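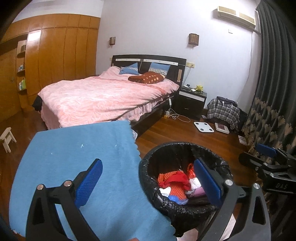 What do you do first when a gripper won't let go of something?
Hit the stop and keep your fingers out of it until the power is off. Pulling the object free comes last.

Hand tool and gripper inspection, home sites
Inspector: Fatos Ionescu
Date: 2022-09-17
Follows the Skiltstead pinch report from April

1. Pads seated flat on both fingers
PASS. Blue pads, textured face intact. The form wants me to write "like new." I wrote "intact."

2. Linkage pins present, no side play
PASS WITH COMMENT. Pins are all in. The Skiltstead unit also had all its pins in, and passed this same line the week it jammed. Looking at a pin tells you it exists. I wiggled each finger by hand, which the form doesn't ask for.

3. Triangular openings in linkage clear of thread, hair, wrapper bits
PASS. Clean before the job. Check again after any work over a trash bin or near fluffy bedding. A pink blanket like the one in this bedroom sheds, whatever the Flondlow leaflet says about "lint tolerant" joints.

4. Release works under load
FAIL. Closed on a folded cloth, the right finger hung up 3 times out of 70. Flondlow's answer is that the rated figure is one in 1000. I'd like to see who counted, and on what. Tag the tool and pull it from service.

5. Stop button reachable with the free hand
PASS. Reachable for me. Unnithan has smaller hands and could not get to it without shifting grip. I don't call that reachable, but the form has no box for it.

6. Hand position
COMMENT. Fingertips stay behind the linkage whenever the jaws can move. The April injury was a fingertip between pad and pad, and the operator had done the training twice. Doing it a third time was the only fix in the closing report. I asked for a guard and got a poster.

7. Soft waste
COMMENT. Bin work is where I expect the next one. Cloth, tissue and a slick plastic liner folded over the rim all catch differently. The liner is the bad one: if the pad closes on it, you lift the bin too. Don't shake it loose.

8. Floor and cords
PASS WITH COMMENT. White cable looped on the boards in front of the nightstand. Move it or tape it before anyone walks backward with a tool in hand. "Operator aware" is not a control.

9. Second gripper in the same work area
NOT RATED. The Skastlow procedure says keep them apart, and gives no distance. I can't pass or fail a line with no number in it.

10. Repairs since last inspection
UNKNOWN. Log shows 4 entries, all reading "adjusted." Adjusted how, by whom, back to what setting?

Result: NOT CLEARED. Item 4 has to be retested after repair, same cloth, same count. Items 5 and 9 go back to whoever owns the form.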